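Lirbridge Food Club newsletter, 6/20/21

## Does the salt do anything? Aubergines, tested

Every aubergine recipe I own says to salt the slices for an hour to "draw out the bitterness". I've done it for years and I've begun to doubt it. Aníbal Rengifo doubts it more than I do, so we cooked two lots side by side in his kitchen, one salted and rinsed, one straight from the knife to the pan.

Neither lot was bitter. Yaneth Flores tasted both without being told which was which and picked the unsalted as "maybe a bit sweeter", then changed her mind. The salted slices did soak up less oil, and I'll grant them that. They were also too salty, even after two rinses, and Percy Flores left half of his.

My own view is that the advice was written for older, seedier aubergines and has been copied from book to book ever since. If yours are firm and shiny, I'd skip it.

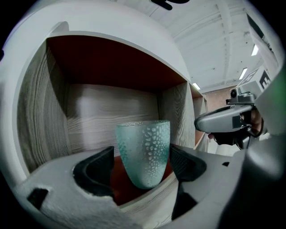 ## What we'd do instead

1. Cut the aubergines into slices as thick as your finger. Thinner ones fall apart.
2. Brush both sides with oil. Pouring it into the pan is a waste, as the first slice drinks the lot.
3. Cook over a medium heat until a fork goes through the middle. Most recipes say three minutes a side. Ours took 18 minutes in all, and I don't believe anyone who says theirs didn't.
4. Salt at the end, with lemon if you like it.

Édgar Grajales wrote in to say that soaking them in milk works better than either. I tried it in January and got soggy aubergine and a jug of grey milk. He's welcome to bring some along and prove me wrong.
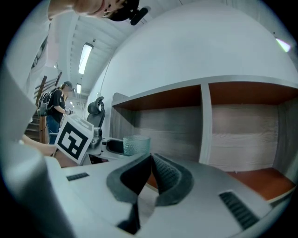 *A black cap and a gripper, close up.*

The Usuga cookbook, which several of you have recommended, wants the slices salted, pressed under a weight overnight and then blanched. I can't see what would be left to eat. Yeison Sánchez swears by it, though he admits he has only made it once and that there was a lot of garlic in the sauce.

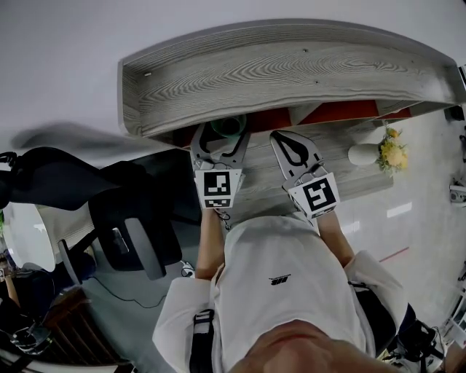
## Next time

Resting pancake batter. The books say at least half an hour, and Percy says he has never waited five minutes. Send me your results, good or bad, with the flour you used and how long you left it.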